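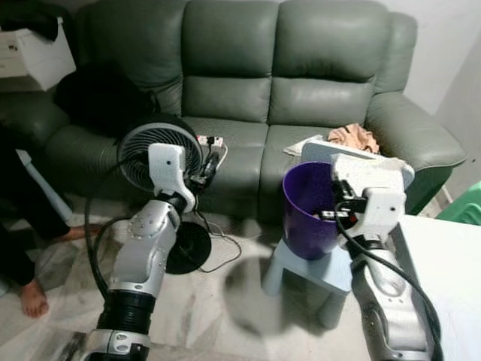
Gota home tidy-up set

Recordings from a two-arm robot built in a shared workshop and run in a living room. Build and notes by Agathe Poulain.

Contents
169 episodes, 2 arms, one gripper each. Episodes are capped at 3000 steps. Anything under 2000 steps is in the folder named short.

Tasks
Picking up household items, moving buckets, putting packaging away.

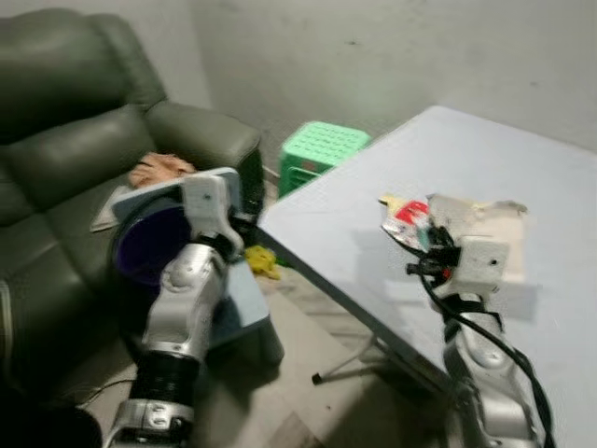
Can I train on the short folder too?
Use it for grasping only. Many of those episodes stop before the item is put down.

Known problems
Left gripper offset changed in December. Apply offsets_v2 to everything after episode 88.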